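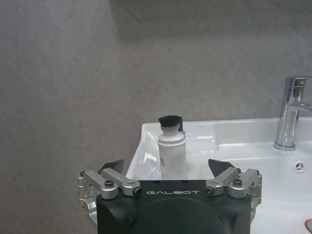 Fig. 1. Glazed white sink against a grey wall.

Ceramics for Beginners, Handout 3: What a glaze does
Tutor: Eglė Žukauskas

Last time we left our pots as plain fired clay, and now comes the bit I look forward to all year! A glaze is a thin coat of glass, melted onto the clay in the kiln. Look at the bright highlights in Fig. 1 -- a smooth, glossy glaze throws light back like that, while a matt one scatters it and looks soft.

Three things go into nearly every glaze:

Silica, which makes the glass.
Alumina, which stiffens the melt so it doesn't run down the pot.
A flux, which helps the silica melt at a heat our kiln can reach.

Colour comes from metal oxides. Copper can give you green or (with very little air in the kiln) a wonderful deep red, and cobalt gives blue even in tiny amounts.

Faults to look out for: crazing is a net of fine cracks, and it happens when the glaze shrinks more than the clay as they cool. Crawling is where the glaze pulls back and leaves bare patches -- very often dust or greasy fingers are to blame, so wipe your pots first.

For next time: dip 10 test tiles, scratch a number on the back of each before you glaze, and write down how long you held each one under. Bring your notes!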